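Workshop tips: comparing two head cameras for cleaning jobs

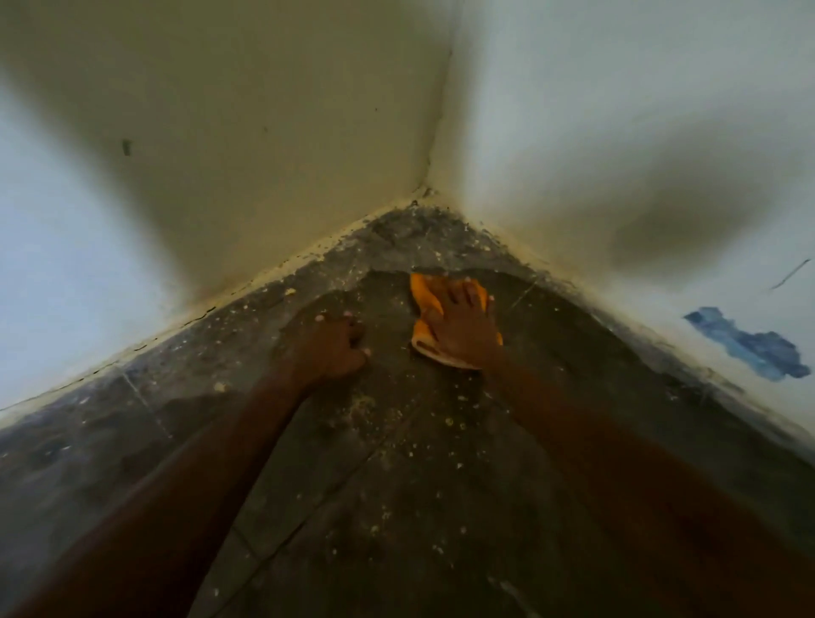

I tried the Retley and the Cornov on the same job, a floor corner with old plaster crumbs. My tips:

Tilt the camera down until both hands stay in view when you kneel. The Retley needed more tilt than I expected.

Wide lenses bend the skirting line. For the Kaltero arm we correct this before any colour work.

Wipe towards yourself, slowly. Fast wiping gave blur on the Cornov.

Nele Van Wijk prefers the Cornov strap.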